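Speaker notes: tooling session, Emska meet-up, August
Talk: Labelling contact when the fingers hide it
Speaker: Wenche Nygård. Slides by Valdir Portela.

Slide 1. Title
Say name, say Handano. Mention that Stellan Sundqvist wrote most of the replay tool and will take questions on the file format. Do not demo yet.

Slide 2. What the planner needs
The planner works on a short list of states per hand: open, closing, holding, releasing. Everything above it (which hand goes next, whether a handover is allowed) reads those states and nothing else. If the state is wrong, the plan is wrong, and the controller will carry it out faithfully.
Pause here. People from the control side usually object that finger position gives you the state. It does for a rigid part. For a soft one the fingers stop at a different width each time, and an offset in the width reading looks the same as a light grasp.

Slide 3. Where the labels come from
We label by hand, from the wrist view and the head view together, on one timeline. The test set is 1004 segments. Four were added after Alasdair Kinnear found missing release events, and I have not rounded it down.
Labeller sees both views, marks state per hand, moves on. Budget is 18 seconds a segment.

Slide 4. Three stills
Leave up for a full minute. Ask the room for the state of each hand before giving ours.
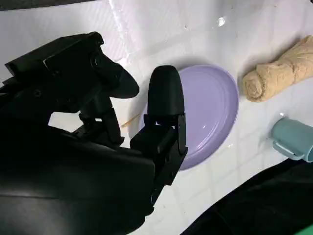
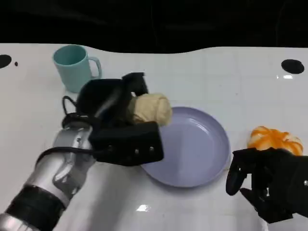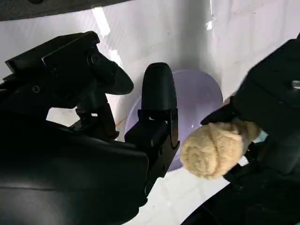

Slide 4. Table task with a round lavender dish. First and third stills: wrist view. Second still: head view.

Points to make, in this order:
First still: fingers apart, tip over the near side of the plate and clear of it. We label this open. The perception module, given the same view, proposed closing, as the fingertip overlaps the plate in the image. Overlap is not contact. This is our commonest false positive.
Second still: left hand is holding, right hand is open and near the pastry. Both labels are easy from the head. An open hand close to an object gets no special state; Valdir wanted one called "near" and we dropped it after the pilot.
Third still: the local gripper is open and the other one has the beige object. The object lies close to the local upright finger, so a tracker that assigns objects by distance in the image can pick the wrong hand. Fix is to carry a hand identity with every detection.

Slide 5. Changes to the tool
Timeline now locks both views to the controller clock. Before, the wrist stream could drift by up to 100 ms and labellers compensated by eye, each in their own way.
State edits are stored as events, with the labeller and the reason. Undo works across sessions.
Lâm Quan's Bronix plug-in exports straight to planner format. Mention that it still refuses segments with a missing view.

Slide 6. Results
Keep this short. Wrong-hand assignments fell after the identity change. False closing labels fell less than we hoped, and the remaining ones are mostly shallow dishes seen at an angle. Refer to the table on the slide, do not read it out.

Slide 7. Open items
Release on soft objects: no agreed definition of the first instant. Lie team uses last visible contact, we use first commanded opening. Needs settling before the two sets are merged.
Cable in the head view confuses the arm mask. Low priority.

Questions. If asked about force sensing: yes, planned, no date.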